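Two-week gripper bake-off wraps up at Wastinis, and the cheap one held its own
Wednesday, May 2, 2018

I spent most of yesterday afternoon over at Wastinis, the automation shop above the old print works, and I came home with a sore wrist and a much better opinion of hand-held grippers than I had at lunch. They've just finished a two-week comparison of four gripper models and they let me sit in on the last session (and have a go, which was nice of them!).

The four on trial were the Dusodent, the Dmytriv in its short and long versions, and the Tilano, a newcomer that costs a good deal less than the rest. All of them are meant to be held, one in each hand, by a person who does a job the way an arm would have to do it - jaws only, no fingers. The recordings then go toward teaching an arm the same job. Wastinis wants to buy a dozen pairs before July and didn't fancy picking them out of a catalog.

Fatemeh Jalali ran the trial. She's been at Wastinis for years and she is not easily impressed by a data sheet. "Everybody's jaws open and close," she told me. "I want to know what they're like after an hour." So her test list is all household stuff: boxes with lids, soft things, slippery things, things that need one hand to steady and the other to lift. Between them her operators got through 2,037 attempts over the two weeks, split across the four models, and she logged each one as clean, fumbled or dropped.

Soft toys turned out to be a favorite with the operators and a headache for the hardware. Plush squashes, so the jaws have to close a long way before they've got hold of anything, and if you pinch too shallow you come up with a bit of fur and no bear. A dish with sides makes it harder again, as you have to come in from over the rim and keep the wrist high.
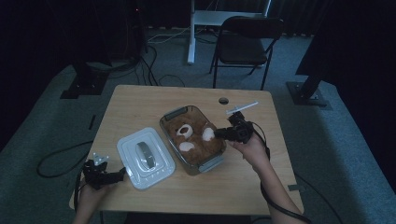 Do you need two grippers for this sort of trial, or will one do? You need two if any of the jobs involve a lid, a bag or a latch, and one is fine if all you're testing is picking things up and putting them down.

Now for the results, or as much of them as I was shown. The Dusodent dropped the least overall, and everybody liked the trigger. It's also the heaviest of the bunch, and by the end of a session people were resting it on the table between tries. The long Dmytriv was good at reaching down into things and clumsy at everything else. The short Dmytriv did okay, and I haven't got much to say about it. I kept forgetting which one it was.

The Tilano was the surprise. It weighs 305 grams, and you notice that straight away when you've just put down the Dusodent. Its pads are a softer rubber, and on plush it came out level with the Dusodent. It fell behind on hard, smooth edges, where the pads let a lid swing around before you could set it down. Fatemeh thinks stiffer pads would fix most of that and has already written to the maker to ask for a set.

My own turn went about as well as you'd expect. I got a bag of dried beans into a box on my third try, then spent an embarrassing length of time on a clip that a regular operator closes in one move. My hands wanted to roll and the jaws wouldn't, and I kept looking at my fingers when I should have been looking at the tips. I'm told that goes away after 70 tries or so for most people. I stopped well short of that.

The cables were the big grumble. Every model in the trial is wired, and the operators had opinions! The Dusodent's comes out at the back of the handle and runs along your arm, which is fine until you cross your hands. The Tilano's is thinner and bends more easily, but it's short, and one of the operators had taken to standing sideways to get a little more slack. A wireless version was mentioned by three different people while I was there, always with a sigh.

I also asked about the arm side of things, seeing as that's where all of this is headed. Wastinis has one arm set up with jaws that match the Dusodent's, and nothing yet that matches the Tilano's, so going with the cheaper model would mean making new fingers for it. Fatemeh has priced that up and says it still comes in under the Dusodent bill, though she wouldn't give me the number - I did try.

No order has gone in yet. The plan is to rerun the lid jobs with the new Tilano pads when they arrive, using the same operators and the same boxes, and then decide. The two Dmytrivs are going back to the supplier on Friday. I've been promised a look at the full score sheet once the rerun is finished, and I'll post the drop counts for all four when I have them.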